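## 그리퍼가 천 가방을 자꾸 놓칩니다

공유 작업실에서 양팔 로봇을 조립 중입니다. 상자는 잘 드는데 천 가방만 만나면 품위를 잃네요.
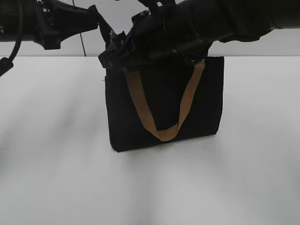
*검은 가방 윗부분을 문 오른쪽 그리퍼. 갈색 손잡이는 앞으로 늘어져 있음*

그리퍼 힘은 80%, 손가락 패드는 Parnard 기본품입니다. 들어 올리면 11초쯤 버티다 스르륵 빠집니다. 힘을 더 주면 서보가 뜨끈해지고요. 뭘 바꿔야 할까요?

**Cunmont지하실**

패드부터 바꾸세요. 기본품은 딱딱해서 천이 비누처럼 미끄러집니다. 저는 6mm 실리콘 스펀지를 붙이고 힘을 오히려 낮췄습니다. 그리고 한 겹만 물지 말고 앞뒤 천을 같이 무세요. 손잡이까지 겹쳐 물면 두께가 달라져 한쪽만 조여집니다. 손잡이 밑동을 살짝 피해서 잡아 보세요.

**납땜하다잠듦**

24V로 올리면 됩니다. 저는 그렇게 해결했어요. 서보는 새로 샀습니다.

**Deltisholm**

윗분 말대로 하기 전에 서보 정격부터 보세요. 서보가 뜨끈하면 계속 조이라고 명령하고 있을 가능성이 큽니다. 닿은 뒤에는 유지 전류로 내리세요. 가방이 비어 있는지 뭐가 들었는지도 적어 주시면 좋겠네요. 벽돌이면 얘기가 다릅니다.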